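果蔬采后生理与贮藏 第4讲 讲义(课堂笔记整理版)
2021年4月19日 309教室

上次讲到呼吸作用没讲完,先补完再进乙烯。讲义赶出来的,图表不全,以课上板书为准。

一、接上次:呼吸

采下来还是活的。这句话上次强调过,考试年年有人写"采后果实停止生命活动",直接扣分。水和养分断了供应,只剩消耗,贮藏做的所有事情就是让它消耗得慢一点。

有氧呼吸:底物彻底氧化,放二氧化碳、水、热。底物主要是糖,其次有机酸。所以放久了的果子先淡后绵,酸味往往掉得比甜味快,吃起来"变甜了",糖未必增加,糖酸比变了而已。淀粉多的种类另说(香蕉、猕猴桃),那是真的水解出糖。

无氧呼吸:氧太低时启动,产物乙醇、乙醛。能量少,消耗反而大。闻到酒味说明已经晚了。柑橘打蜡打得太厚也会这样,果皮不透气,里面闷着。

呼吸热:要会算,公式见教材,课上只讲意思。入库时带进来的热分两块,一块是田间热,果子本身温度高,一次性的;一块是呼吸热,持续放。库的制冷量按入库那几天算,不能按稳定期算。Ultness 那个库当年就是按稳定期配的机组,一到采收高峰温度压不下来,后来改成分批入库,每天限量,才算能用。

呼吸强度 vs 呼吸商,两个概念别混。强度是单位质量单位时间放出多少二氧化碳(或吸多少氧),呼吸商是两者之比。商约等于一说明主要在用糖,用有机酸时大于一,用脂肪小于一。明显偏大还要怀疑无氧。

二、跃变型与非跃变型

跃变型:成熟过程中呼吸有一个高峰,峰前可以采,采后能后熟。苹果、梨、桃、香蕉、番茄、芒果、猕猴桃、牛油果。
非跃变型:没有高峰,一路往下走。柑橘、葡萄、草莓、樱桃、菠萝、荔枝。

记法随便,别背顺口溜背错了。去年有位同学把葡萄背到前面去了,后面整道大题跟着错。

关键区别不在峰本身,在于对乙烯的反应:
——跃变型,外源乙烯把峰提前,浓度高低对峰的高度影响不大,且不可逆。启动以后自己产乙烯(自催化,系统二)。
——非跃变型,给乙烯呼吸也会上去,给多少上多少,撤掉就下来。自己基本不大量产。

有争议的种类:甜瓜不同品种表现不一样,无花果、番石榴文献里两种说法都有。考试不考。

采收成熟度因此分三种:可采成熟度、食用成熟度、生理成熟度。跃变型远销的按可采成熟度采,本地卖的可以等到食用成熟度。非跃变型采早了就是酸的,放多久都不甜,没有补救。

三、乙烯

合成路线:蛋氨酸 → SAM → ACC → 乙烯。两个酶,ACC合成酶(限速)、ACC氧化酶(要氧)。缺氧时乙烯合不出来,这是气调起作用的原因之一。高温也抑制,夏天高温闷着的番茄不转红,卖相差,拿到凉一点的地方又慢慢转过来,红素合成和温度有关,下周细讲。

抑制的办法分几层:
抑制合成:低温、低氧、AVG处理
抑制感受:1-MCP,抢受体。银离子也行,切花用,食品不用
清除:高锰酸钾载体、通风、催化氧化

1-MCP多说两句。气态,密闭环境里熏,处理时间要够,处理之前果子不能已经过了峰。晚了没用,这是最常见的失败原因。另外香蕉处理过头会一直青着,皮转色跟果肉软化对不上,市场不认。梨的某些品种处理后冷库出来不软,消费者买回去以为是坏的。剂量查各品种推荐值,不要一个浓度通吃。

高锰酸钾:吸附在多孔载体上,紫红变棕褐就是失效了,该换。换下来的别乱丢,有氧化性。

混放问题。苹果跟绿叶菜、跟猕猴桃、跟胡萝卜,都不要放一起。胡萝卜遇乙烯发苦(异香豆素),很多人不知道。家里冰箱也一样,量小而已。

四、温度

最重要的因素,没有之一。气调、薄膜、药剂都是在温度管好的前提下加分,温度没管好,加什么都白搭。

Q10:温度升高10度呼吸强度增加的倍数,果蔬多在二到三之间,低温段往往更大。也就是说零度附近波动一两度,影响比常温下波动一两度要大。冷库温度要稳,波动大了还会结露,结露就长霉。

冷害和冻害要分清。冻害是结冰,组织破坏,冰点以下。冷害是冰点以上、临界温度以下,膜的问题,热带亚热带种类多见。香蕉、芒果、黄瓜、青椒、茄子、甘薯、番茄(绿熟期)都敏感。

冷害症状:凹陷斑、水渍状、内部褐变、不能正常后熟、易感病。麻烦在于库里看不出来,拿到常温下才发作。所以验收要留货架期观察,不能出库当场看一眼就签字。

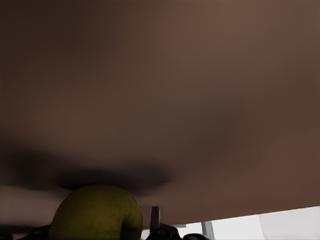 减轻冷害的做法:逐步降温;间歇升温(桃用得多);热处理预处理;提高湿度;气调。逐步降温对鸭梨特别有用,直接进零度黑心严重,这个例子书上有,自己去翻。间歇升温理论上好,实际操作成本高,大库很少真做。

预冷。采后越快越好。方式:
冷库预冷:慢,便宜,什么都能做
强制通风(差压):快一些,要注意码垛留风道,箱子孔要对得上
水冷:快,要耐水,水要消毒,不然一池子交叉感染
真空:叶菜最合适,表面积大。果类基本不行,表面积小,失水不均
冰冷:西兰花这一类

Isero 那条线是差压,箱孔面积开得太小,外层凉了里层没凉,测温只测外层,数据很好看。测温点要放在最难冷的位置,垛中间,果心。这句话画线。

五、湿度与失水

失水百分之几就开始皱,叶菜更早。失水不只是分量轻,还加速衰老、乙烯上升、抗病下降。少数例外:洋葱大蒜要干,柑橘入库前适当"发汗",减少枯水和机械伤。

驱动力是蒸汽压差,不是相对湿度本身。果温高、库温低的时候,湿度再高也在失水,预冷不到位就进库的问题就在这里。风速大也失水,冷却阶段要风,贮藏阶段把风降下来。

加湿方式:地面洒水(土办法,有效,滑)、超声波、高压喷雾。蒸发器面积配大一点,温差小,结霜少,湿度自然就上去了。这个比加湿机管用。

包装:薄膜袋、打孔袋、单果纸。单果纸还有隔离病果的作用,烂一个不至于带一圈。膜袋要考虑透气性,见下。

六、气调

CA:人工控制,氧和二氧化碳都调。MA:自发的,靠呼吸和薄膜透气平衡。
低氧抑呼吸、抑乙烯合成,高二氧化碳抑乙烯作用、抑部分霉菌。两头都有伤害界限,低氧伤害出酒味,高二氧化碳伤害褐变。品种差异很大,富士对二氧化碳敏感,一般压低。梨也普遍敏感。草莓、樱桃反过来,耐高二氧化碳,运输时拿来防灰霉。

库要气密,做压力测试,门和穿墙管线最容易漏。Bisgaard 的老库改气调,聚氨酯喷了,气密还是过不了,最后发现是地漏。水封干了。

安全!气调库内缺氧,进去会死人,没有任何夸张。进库前通风到正常并且测氧,两个人,门外留一个。参观的时候也一样,不许自己开门往里看。

动态气调(DCA):根据果子的反应调氧,监测叶绿素荧光、呼吸商或者乙醇。了解即可。

七、机械伤和病害(本次只开个头)

伤分:碰压、振动摩擦、刺扎。碰伤当时未必看得见,隔天才褐。伤口呼吸上升、乙烯上升、给霉菌开门。分级线落差要小,加缓冲垫,速度宁可慢。筐不要装太满,上面一层筐底压着下面的果子,最常见也最容易改。

病原两类:田间潜伏(炭疽、蒂腐)、采后侵染(青霉、绿霉、根霉)。前者库里防不住,要从花期幼果期管起。后者管好伤口和卫生。青霉绿霉都是柑橘上的,区别:白色菌丝带的宽窄,绿霉白带宽,容易粘纸;青霉白带窄,不粘。实验课看实物。

八、作业和安排

1. 画出乙烯合成路线,标出两个酶,各写一种抑制途径。
2. 某跃变型果实入库后14天大量变软,温度记录正常。列出可能原因,按检查顺序排列,说明每一步查什么。别只写"乙烯过高"四个字。
3. 解释为什么果温高于库温时高湿仍然失水。画图更好。
4. 选做:Saro 薄膜袋的资料在课程文件夹里,判断它适不适合装绿熟番茄,写清理由。

满分100,选做不另加分,但期末有类似的题。迟交的自己发邮件说明,不要托人带话。

实验分组表贴在门口,手写的那张作废,以打印的为准。白大褂自备。做过呼吸测定的组把碱液倒进指定废液桶,上次水槽里有人倒了,滤纸也别往下冲。

下讲:色素变化、软化(果胶酶那一摊)、芳香物质。请先把教材相应章节看掉,果胶那几张结构图课上不再抄。九月开的贮运实习要用到这部分内容,笔计留着。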